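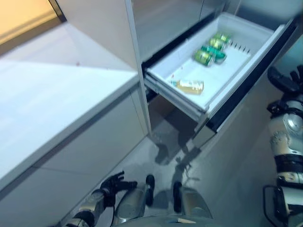

Sopacua 하천 쓰레기 기록 자료는 Skudetville을 지나는 Sopacua 하천의 양안에서 수집한 생활계 쓰레기 기록을 정리한 공개 자료이다. 자료는 하천보호단체 Altard가 구축하고 관리하며, 보호구역 지정 논의와 정화 활동 계획 수립에 필요한 기초 정보를 제공하는 것을 목적으로 한다. 기록의 기본 단위는 개별 물품이다. 하얀 서랍 안에 누워 있는 녹색 음료 캔과 연노란 액체가 든 작은 투명 플라스틱병을 예로 들면, 캔은 금속 음료 용기(M1), 병은 플라스틱 음료 용기(P1)에 해당하며, 병의 경우 내용물 잔존 항목을 함께 기재한다. 상표와 제조사는 기록 대상에 포함하지 않는다.

자료의 범위

본 자료는 638건의 기록으로 구성된다. 조사 구간은 총 84개이며, 이 가운데 73개 구간에서 한 건 이상의 쓰레기가 확인되었다. 쓰레기가 확인되지 않은 구간도 별도의 표에 수록하였으므로, 구간별 밀도를 산출할 때에는 반드시 두 표를 결합하여야 한다. 각 구간의 길이는 수변선을 따라 30미터로 통일하였다.

조사는 8월 갈수기에 실시하였다. 수위가 높은 시기에는 하안 하부가 잠기므로 본 자료를 연중 평균으로 해석하여서는 아니 된다.

파일 구성

records.csv: 물품별 기록
segments.csv: 조사 구간의 위치, 하안 유형, 식생 피복
codes.csv: 분류 코드와 한국어 명칭
changes.txt: 판본별 변경 사항

모든 파일은 UTF-8로 저장되어 있으며 구분 기호는 쉼표이다. 결측값은 빈칸으로 두었고, 숫자 0은 실제로 관측된 값이 0인 경우에만 사용하였다.

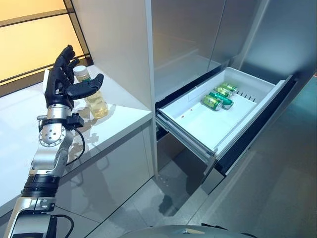 주요 항목

segment_id: 조사 구간 식별자. segments.csv와 연결된다.
code: 분류 코드. 재질을 나타내는 문자와 세부 번호로 이루어진다.
state: 온전함, 파손, 조각의 세 단계로 구분한다.
residue: 내용물 잔존 여부. 용기류에만 적용한다.
position: 수중, 수변, 제방 중 하나를 기재한다.
note: 자유 기술. 개인을 식별할 수 있는 내용은 공개 전에 삭제하였다.

파손된 용기의 조각이 한 지점에 모여 있고 동일 물품임이 분명한 경우에는 한 건으로 기록하였다. 판단이 어려운 경우에는 각각을 별건으로 처리하고 note 항목에 그 사실을 남겼다.

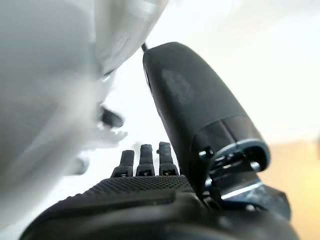
읽는 시간: 3분

수집 방법과 품질 관리

조사자는 2인 1조로 구간의 하류 끝에서 상류 방향으로 이동하며 기록하였다. 한 사람은 관찰을, 다른 한 사람은 기입을 담당하였다. 현장 기록은 기록 도구 Jeton에 입력한 뒤 사무국에서 코드의 유효성, 중복 여부, 구간 식별자의 일치 여부를 확인하였다. 수정이 이루어진 기록은 원래 값과 수정 값을 모두 보존하며, 원래 값은 요청에 따라 열람할 수 있다.

물새 번식지와 인접한 구간에서는 수변 접근을 제한하고 제방에서 관찰하였다. 해당 구간은 segments.csv의 restricted 항목에 표시되어 있다. 이들 구간의 수중 기록은 실제보다 적을 가능성이 높으므로 다른 구간과 직접 비교하는 것을 권장하지 않는다.

알려진 한계

식생이 무성한 하안에서는 소형 물품이 누락되었을 수 있다. 담배꽁초와 지름이 작은 발포 플라스틱 알갱이는 조사 대상에서 제외하였다. 또한 쓰레기의 발생 지점은 기록하지 않았으므로, 본 자료만으로 특정 시설이나 행사에 책임을 묻는 것은 적절하지 않다.

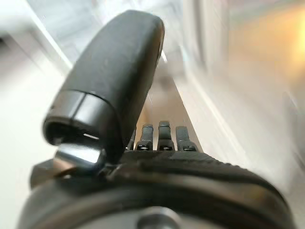

그림 4. 검은색 로봇 엄지와 은색 금속 관절부

이용 조건

본 자료는 비영리 목적의 연구, 교육 및 지역 환경 활동에 자유롭게 이용할 수 있다. 이용 시에는 자료명과 구축 단체를 표기하여야 하며, 자료를 가공한 경우에는 변경한 내용을 명시하여야 한다. 보호구역 내 상세 좌표를 다른 자료와 결합하여 번식지 위치를 추정하거나 공개하는 행위는 허용하지 않는다.

인용 표기

Altard. Sopacua 하천 쓰레기 기록 자료. Skudetville.

오류 신고와 문의

오류를 발견한 경우 segment_id와 해당 항목명을 기재하여 Altard 사무국으로 제출한다. 접수된 사항은 검토를 거쳐 다음 판본에 반영하고 changes.txt에 기재한다.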